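Monday mornings at the workshop

I work since five years at Okance, a workshop that makes kitchen cabinets and hall furniture. My job was always fitting: I put on the trim, hang the doors, and correct what came wrong from the saw. In July the company bought a robot arm, and now my job has a longer name and I sit more.

The arm is at the far end of the shop, where the old glue tables stood. Before it touches any real piece of furniture, the job is practised on the computer, in a program we call Tikkanen. Eetu Keskinen built the practice room in it. He did not ask us which colours we wanted, so the walls are teal. I have become used to it. Mylene Layug and I check each new job there before it goes to the floor, and we look at it through the view at the gripper, so we see what the fingers would see.

At first I was lost in this view. With my own hands I always know where is up and where is the wall. On the screen I needed to learn it again, like a new apprentice.
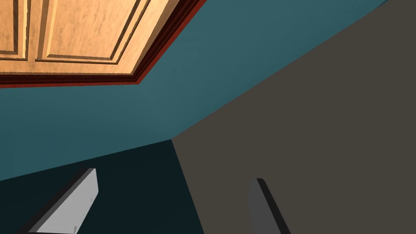
The panelled cabinet from below, with the dark and reddish trim on its edge.

The trim is what I care about. A customer does not look under a cabinet, but she puts her hand there, and if the corner is badly joined she feels it. I explained this to Eetu with a real piece in my hand, and he listened and wrote it down. I think it was the first time somebody wrote down what I know.

The pay did not change, but the days did. Lempi Kettunen did the lifting for many years and her shoulder is bad, so she is happy. Mostafa Amrani is less happy. He was the fastest of us, and the fast work is the work that the arm is meant to take. He is now learning the finishing room, and he says the smell is fine but he misses the talking. I miss it too. When we were fitting, four people stood at one bench and we talked all day. Now two of us are at a screen and the others are far away.

Kusum Pant, our manager, promised in the lunch room that no one loses the job this year. I believe her. I also asked what happens the year after, and she said she will tell us when she knows. It was a fair answer, but I did not sleep so well that night.

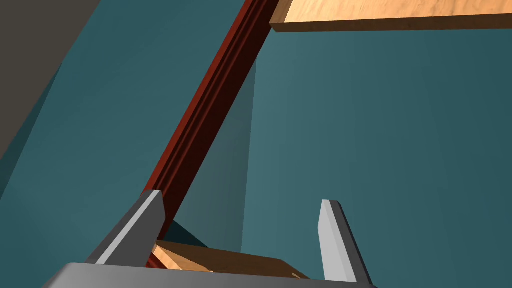
Long red rail, plank at the top, board between the fingers.

I like to check the rails best. They have grooves along the whole length, and for me the question is always where you may hold such a piece and where you should leave it alone. Mylene says I am too careful. She came from the office at Drastdale and knows computers much better than me, but she has never had to explain a scratched rail to a customer. We argue a little, then we have tea.

My brother asks if I am training the machine to replace me. Maybe a little, yes. I am 
also learning something at my age, and my knees are thankful for the chair. Next week I will ask Kusum if we can move the screens closer to the finishing room, so Mostafa has somebody to talk to when the door is open.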